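The Shelf at the End of the Corridor

At the Wernport residence hotel, the room turnover used to be one job. An attendant took a cart, a list and a key card, and came back when the list was finished. Since the spring it has been divided into three: what the transport carts do, what the room system does, and what is left for the attendants. The third part is smaller in hours than it was. By most accounts from the floor it is harder to describe.

Wernport has 324 rooms, most of them let by the week or month. Long-stay guests bring their own things and leave them on the furniture. A short-stay room can be reset to a fixed layout. A long-stay room has to be tidied around whatever the guest owns, and the layout is different on every visit. That difference decided most of what was automated and in what order.

Carts first

The linen carts came before anything else. Urketti, the contractor, supplied self-driving platforms that dock under a standard cage and run between the basement laundry and the service lobby on each floor. They use the freight elevator through a relay wired to the call panel. A cart waits for an empty car, announces itself with two tones, and blocks the elevator until it has rolled clear.

The mechanical side gave little trouble. The elevator did. Between seven and nine in the morning the freight car also carries breakfast trays, luggage and the waste bins, and a cart that waits for an empty car at that hour can wait a long time. The fix was a timetable. Clean linen now goes up before six and soiled linen comes down after ten, with a manual override that supervisors can use from a phone.

For the laundry staff this moved the start of the shift forward by an hour. The hotel pays a premium for it. Several people with school-age children transferred to the afternoon line within the first month, and the early line was filled mainly from outside.

Loads are weighed at the dock. The limit per cage is 80 kilograms, and the cart refuses to lift above it. Attendants who used to pack a cage until the door would barely latch now make a second load. They also no longer push it, and the shoulder complaints that filled the first page of the old incident log have moved down the list.

Assigning the rooms

The second layer is software. Gultow, the scheduling package, takes checkouts, door events and service requests and builds each attendant's list through the day. Under the old system, a supervisor wrote the list in the morning and adjusted it by radio.

The schedule gives each room a planned time. A weekly service for an occupied studio was entered at 22 minutes in the vendor's template, a value taken from short-stay rooms. Attendants overran it from the first day. The software treated the overrun as a personal rate and began to assign slower workers fewer rooms, which cut into a bonus calculated per room. It took six weeks and a formal grievance to have the bonus detached from the count.

The planned time is now set per room and updated from the last five visits. It is more accurate. It also means that the attendant who does a careful job in a cluttered room makes the next visit easier for whoever comes after, and the people on the floor have noticed that this credit is not attached to anyone's name.

Lists change during the shift. An attendant may have a room removed while walking toward it. The floor staff asked for a freeze on the next two rooms in the list, and this was granted in September. Supervisors describe the freeze as the single change that reduced radio traffic the most.

Work on the shelves

The third layer is handling, and it is the least finished. Cheng, the development group working with the hotel, is building a system to place linen and straighten small items in occupied rooms. Its training material comes from people doing the job by hand with an instrumented gripper: two fingers, soft orange pads, printed markers, a camera looking down toward the grip. The movements are recorded and used to train a controller for an arm.

Attendants were offered the recording work as paid shifts. The sessions use furniture of the type found in the rooms and a changing stock of goods. Each session is a set of short tasks, such as moving a folded towel to a shelf without disturbing what is already on it. So far 522 usable recordings have been kept from the towel tasks.

Using the gripper is slow at first. A hand can pinch a folded towel, slide a finger underneath and square the stack in one movement. Two parallel fingers cannot. The operator has to choose an edge, close, lift and lower, then release without dragging the top layer. Terry cloth catches on textured pads. Tall bottles tip if the wrist passes too low. Operators with years in housekeeping tend to start out worse than engineers, because they reach for motions the tool does not have, and pass them later on judgment of where things should go. 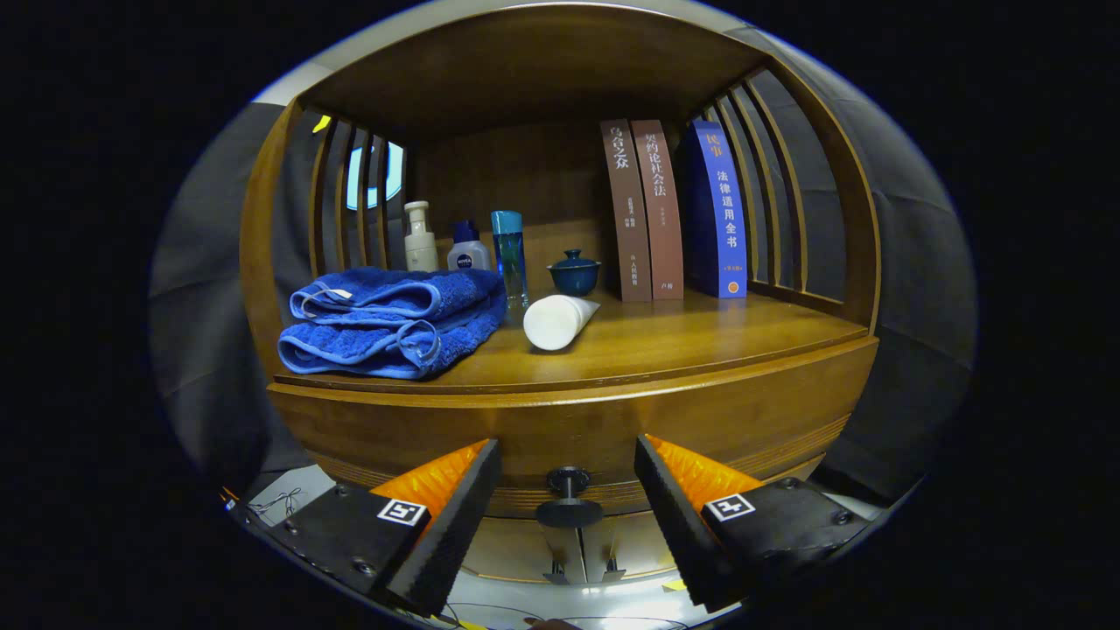
What counts as done

A shelf like this raises a question the project had left open. Two folded blue towels have a correct position, more or less. A squeeze tube lying on its side may be misplaced, or it may be exactly where the guest wants it. Three books standing upright, one of them at an angle, could be left alone or straightened. The house rule for attendants has always been to leave guest property as found unless it is in the way of cleaning. Written down for a machine, "in the way" takes up four pages.

The attendants wrote most of those four pages. Toiletries are moved only as far as needed and returned in the same order. Books are not closed, turned or aligned. Lidded cups are lifted by the body, with the lid held. Anything that might be medication is not touched at all, and the room is flagged for a person.

That last rule accounts for much of the work that remains. In trials on the third floor the system handed back 70 percent of shelf tasks to an attendant, for reasons ranging from an unknown object to a drawer left open. Cheng regards the figure as a starting point. The hotel regards it as a staffing number, and has put off any decision on headcount until it drops.

In the meantime the job title has changed to room technician. The pay grade went up one step, and the training grew from three days to eight. It now covers clearing a stalled cart, reading a fault code and reporting a bad room time. Bathrooms and beds are still done entirely by hand, and no vendor has offered the hotel a date for either.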